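3. Collecte des démonstrations

3.1. Pourquoi une tâche aussi bête

Autant l'avouer tout de suite : quand j'ai présenté la tâche au groupe, on m'a demandé si c'était une plaisanterie. Deux cubes de mousse, un jaune et un violet, deux assiettes, une jaune et une lavande, et une consigne en une phrase : chaque cube va sur l'assiette de sa couleur. Un enfant fait ça sans y penser. Mais j'y tenais (et j'y tiens toujours !), car je voulais une tâche où l'on sache immédiatement, en regardant l'état final de la table, si la démonstration est bonne à garder. Dans notre premier jeu, Telelier, nous avions voulu faire riche, avec des objets articulés, des tiroirs, des couvercles, et nous avons passé plus de temps à discuter des critères de réussite qu'à enregistrer.

Le jeu décrit ici s'appelle Travumia. Il contient 1000 démonstrations téléopérées. Je raconte dans cette section comment nous les avons obtenues, y compris les choix que je ne referais pas, et je garde l'architecture de la politique pour la section 4.

3.2. Le plan de travail

La table est recouverte de papier kraft et quadrillée au ruban adhésif bleu. Le quadrillage sert aux opérateurs et à eux seuls : avant chaque essai, un tirage donne une case de départ pour chaque cube et pour chaque assiette, et l'opérateur pose les objets où on le lui dit. Nous avions d'abord laissé chacun placer les objets « au hasard » et le résultat était lamentable, tout finissait au milieu de la table, à portée de main. Les humains sont de très mauvais générateurs aléatoires, moi la première. 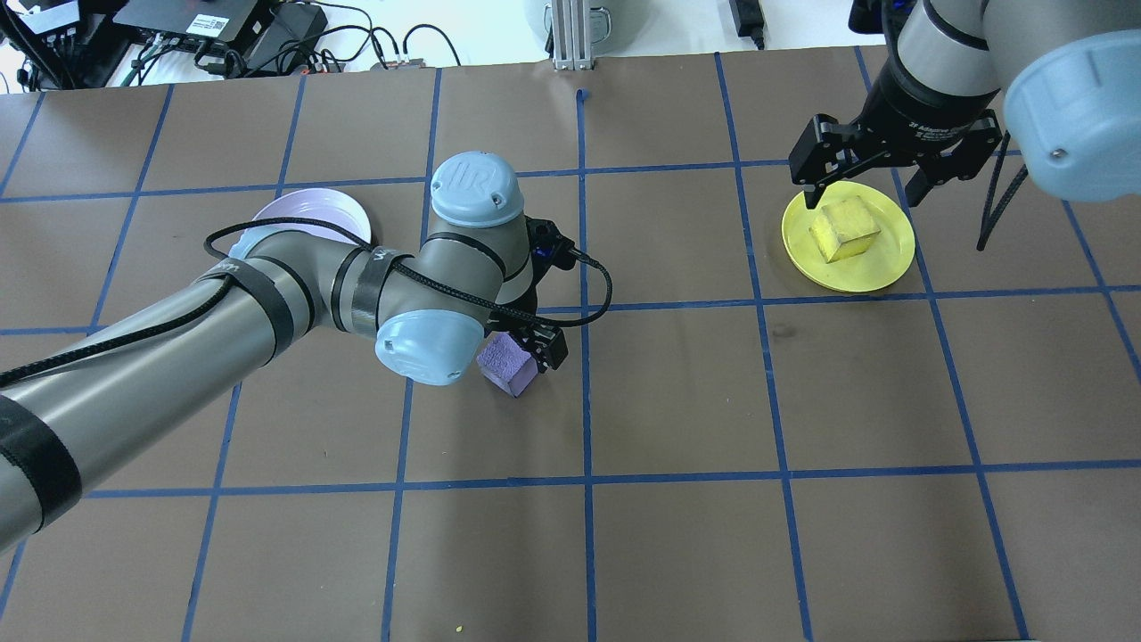

Le tirage porte sur la case, pas sur la position à l'intérieur de la case ni sur l'orientation du cube, que nous laissons à l'opérateur. C'est un compromis. On perd un peu de contrôle, on gagne une variabilité fine que je n'aurais pas su paramétrer proprement, et surtout la remise en place reste rapide. Une assiette peut donc mordre un peu sur le ruban, ça ne nous dérange pas. Quand deux objets tombent dans la même case, on garde le tirage si les objets tiennent côte à côte, sinon on retire.

Reste la question qu'un relecteur nous a posée sur une version antérieure : le modèle ne risque-t-il pas d'apprendre à se repérer sur le ruban ? C'est possible, et je ne vais pas prétendre le contraire. Nous avons donc mis de côté 40 démonstrations enregistrées sur du papier sans ruban, qui ne servent qu'à l'évaluation (section 5.3).

3.3. Déroulement d'un essai

Un essai commence bras relevés et se termine quand l'opérateur estime que la consigne est remplie. Entre les deux, il fait ce qu'il veut, dans l'ordre qu'il veut, avec les règles suivantes :

- Les cubes se prennent par le dessus, pince vers le bas. Les prises de côté marchent sur la mousse, mais elles donnent des trajectoires rasantes que notre ancien modèle imitait avec un enthousiasme inquiétant.

- On ne pousse pas un cube pour le rapprocher. Si la prise échoue, on rouvre, on remonte et on recommence, et la tentative ratée reste dans l'enregistrement.

- Le bras qui ne travaille pas attend à l'écart du trajet de l'autre. Il n'a pas besoin de revenir à sa position de repos.

- Les assiettes ne bougent pas une fois l'essai lancé. Un simple contact est toléré, un déplacement visible annule l'essai.
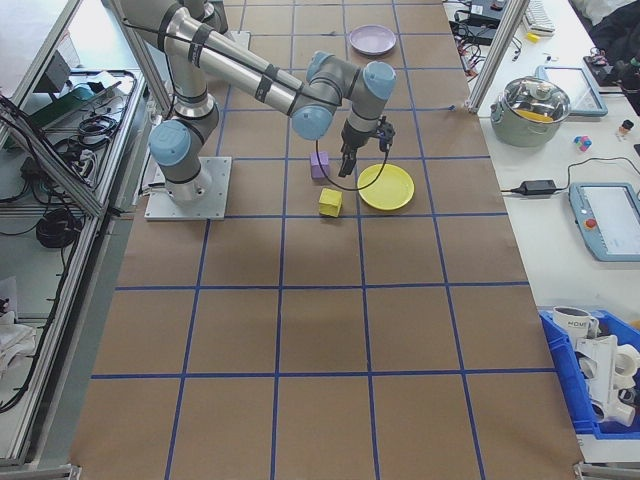

3.4. Points de vue et synchronisation

Nous enregistrons chaque essai avec une vue en hauteur, proche de ce que verrait quelqu'un penché sur la table, et des vues fixes placées autour du plan de travail. Au départ je ne voulais que la première - c'est celle que la politique utilise au déploiement, et je trouvais les autres encombrantes à stocker. J'ai changé d'avis en relisant les premiers essais : dès qu'un bras se replie au-dessus d'une assiette, il la cache en partie, et il devient pénible de juger si le cube est posé ou seulement au-dessus. Avec une vue de côté, la question se règle en quelques secondes.

Les flux sont horodatés à la source puis recalés sur les états articulaires avec l'outil Jiang, que nous avions écrit pour Telelier et qui n'a demandé que de petites retouches. Le recalage est vérifié à la main sur 8 essais par session, en cherchant l'instant où les doigts de la pince se referment. Si l'écart se voit à l'œil nu, toute la session repart en traitement.

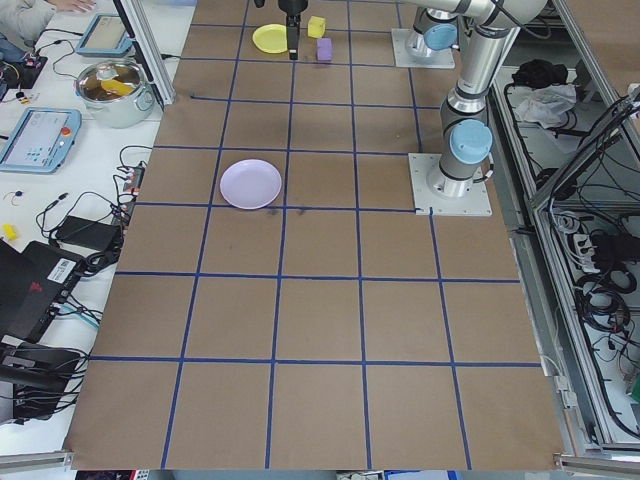 Nous n'avons rien fait pour nettoyer l'arrière-plan, et c'est un choix que je défends volontiers. Les paillasses voisines sont vivantes : des câbles, des boîtiers de commande, une casserole, parfois un bras de collègue dans un coin de l'image. Dans Telelier, nous avions tendu des rideaux noirs tout autour, et la politique s'effondrait dès qu'on les ouvrait. Je préfère un modèle qui a vu du désordre dès le début. (Nous n'imposons pas non plus de désordre, on prend le labo comme il est.)

3.5. Tri et annotation

Les opérateurs annotent leurs propres essais à la fin de chaque session, pas pendant. Trois étiquettes suffisent : réussi, réussi avec reprise, à écarter. L'étiquette « réussi avec reprise » est celle qui m'intéresse le plus, elle marque les essais où une première prise a échoué et où l'opérateur s'est rattrapé. Nous en avons 200 dans le jeu final, et l'ablation de la section 5.2 montre ce qu'on perd en les retirant.

La difficulté vient des instants ambigus. Sur une seule image, une pince descendue au ras d'un cube peut aussi bien le saisir que le relâcher ou simplement passer au-dessus. Nous avions essayé d'annoter les phases image par image et les désaccords entre annotateurs se concentraient exactement là. Depuis la reprise des enregistrements en septembre, les phases sont déduites de l'ouverture mesurée des doigts et de la hauteur du poignet, et les images ne servent plus qu'à valider l'état final.

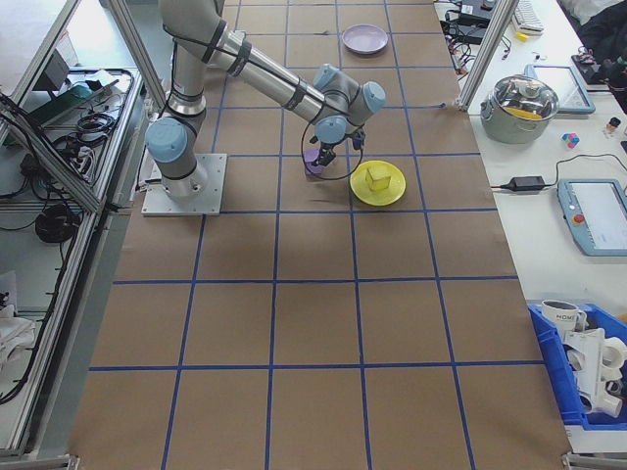
Figure 1. Plan de travail de Travumia, vue fixe : pince près d'un petit objet violet, cube jaune sur l'assiette jaune, assiette lavande vide.

L'état final se juge assiette par assiette. Un cube compte comme posé s'il repose entièrement à l'intérieur du rebord et que la pince s'en est dégagée. Un essai où un seul des deux cubes est en place n'est pas gardé comme réussite, mais nous le conservons dans un répertoire séparé, que l'équipe de Tedberg nous a demandé pour ses propres travaux sur la détection d'échec. Il sera distribué avec le reste, sous la même licence et dans le même format.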